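Barkville Repair and Reuse Library
Progress report to the Clullier Fund, June

We are now past the halfway point of the grant, and most of what we promised you is happening, though seldom in the order we promised it. The lending shelves opened in the old Multemside post office six weeks later than planned. The delay was the floor. We had budgeted for paint.

Membership stands at 76 households against a target of 60 for the whole year, which we would like to claim as strategy. A good share of them came in to mail a package and were too polite to leave. The pressure washer is booked every weekend through the end of summer. The bread machine has been borrowed once and came back the next morning with no comment.

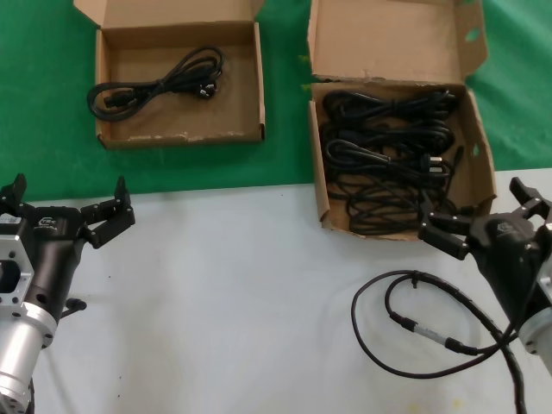 Spending is close to plan. We have $2,143 left in the equipment line, most of it set aside for a second hedge trimmer and a decent ladder. Insurance cost more than the quote – it always does – and we covered the gap from late fees, a source of income our members have made very dependable.

The evening repair classes have been harder going. We offered 10 and ran seven. Lamps and bicycles filled up right away, and sewing had a waiting list. "Know Your Gutters" drew two people, one of whom was looking for the restroom. We plan to drop it and run sewing twice.

The Osagie Street branch is still waiting on its permit. The county has asked for a parking study of a lot that holds four cars. We will send it along with the fall budget, and would like to move the opening date to October if you have no objection.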